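Cup packing, March, bench notes

Started 9.40. Continuing from the entry on nesting trays. I said there I would give the loose-fill box a fair go before writing it off, so this is the fair go.

Background for Kiều, who has only seen the second half of this. Destard want to send their cups out in a lidded box, several to a box, with no insert. Their argument is that the cups are light, that small light things look after each other in a box, and that the insert costs them money and a folding step. Their sheet says the loose box "packs in a single motion". I would like to meet whoever timed that. There is no number next to it and no mention of how the cups were lying when they began.

Boxes to hand: the green-lidded ones from Skollonow, hinged at the back, and the plain ones we already had from Fomix. Decided on the green for today. The hinge is better than I expected. The lid stays up when you let go of it, which the Fomix lid will not do unless you crease it backwards first, and then it never shuts flat again. Against that, the upright lid hides whatever is behind it, and I have twice gone looking for the marker pen and found it there.

Cup stock. The shelf count on the crate label said 163. I counted 17 fewer than that, went through it again with Diệp reading the rows aloud, and got the same. Either the label is old or someone has cups on their desk. I have changed the label and not chased it. All counts from here on are from the new figure.

Trial one. Dropped in, no arranging, lid shut by its own weight plus a finger. It didn't shut. One cup was standing up on its base and held the lid off. Knocked it over through the gap, and then it shut. Destard would call that a pass, I suppose, because the lid ended up closed. I have put it down as a fail, since a person on a packing line is not going to be paid to poke cups with a pen.

Trial two. Same again with a shake before closing. Shut first time. Opened it and the lidded cups had gone to one end and the open ones to the other. Diệp thinks this is weight. I think it is one trial. She has offered to bet on it and I have declined, mostly because she is usually right about weight.

Trial three. Lidded cups in first, open cups on top. Shut, with a slight bulge on the left. No marks on the cups that I could find under the lamp, though the lamp in here is poor and I wouldn't swear to a hairline scratch. To be looked at again by the window.

Trial four. Open cups nested in pairs, then lidded cups round them. Very tidy and very slow. This is an insert made of cups. If you are going to spend that long on it you may as well fold the card.

Break for tea at 11. Kiều came in and asked the sensible question, which is what the person opening the box sees. I had been thinking only about shutting it. If it arrives looking like something tipped out of a drawer then it doesn't matter that nothing broke. Destard's sheet has a drawing of the opened box with every cup upright and facing the same way. I don't believe that drawing. No cup in any of my trials has ended up like that without being put there by hand.

So for the afternoon I stopped scoring the lid and looked at how the cups lay. Same table, the one with the hole in the top, because it is the only one the right height for working over an open box for any length of time. The tape strips on the edges have been left where they are. Please don't peel them off.

Mixed load for this one, five white and three of the yellow-green lidded. I wanted a load where you could tell the two sorts apart at a glance.
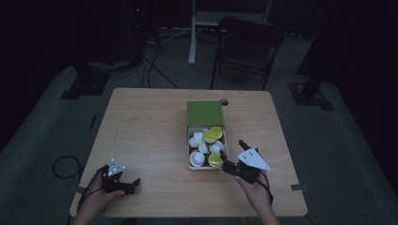 Mixed load, lid up. Two of the lidded ones stacked at back right, big white cup on its side at front left.

Points from the mixed load:

The pile is loose, whichever way I try to be kind about it. Eight cups, and one of them lying with its rim facing out of the corner. If I were the customer I would pick that one up first and check it for chips.

The stack of two at the back right is the only part of the box that looks meant. Worth asking if the lidded cups could always go in as stacks, with the white ones filling what is left. That might be a single motion for the stack and then several more for the rest, so the claim still goes.

Beige inside is a poor choice with the white cups. Diệp disagrees and says it looks warm. Under our light everything looks warm.

Left to do:

Ask Skollonow if the same box comes shallower. Their part number on my copy of the order is 3273 but the last digit has been written over, so check before ringing.

Repeat trial two enough times to settle the weight question. Kiều has suggested 41 runs, because that is how many blank lines are left on the sheet. I have no better reason for any other number.

Try one with a plain sheet of tissue over the top. Từ do this with their small bowls and it hides a lot. I'm not sure hiding it is the same as packing it properly, but it is cheap.

Window check on the trial three cups. Not done today, light had gone by the time I remembered.

Current opinion, to be argued with: the loose box will close most of the time and the cups will probably survive. I have seen nothing yet to support "single motion", and the drawing wants taking off the sheet. Diệp to write to Destard, as she is politer.

Stopped 4.15. Crate back on the lower shelf, new label facing out.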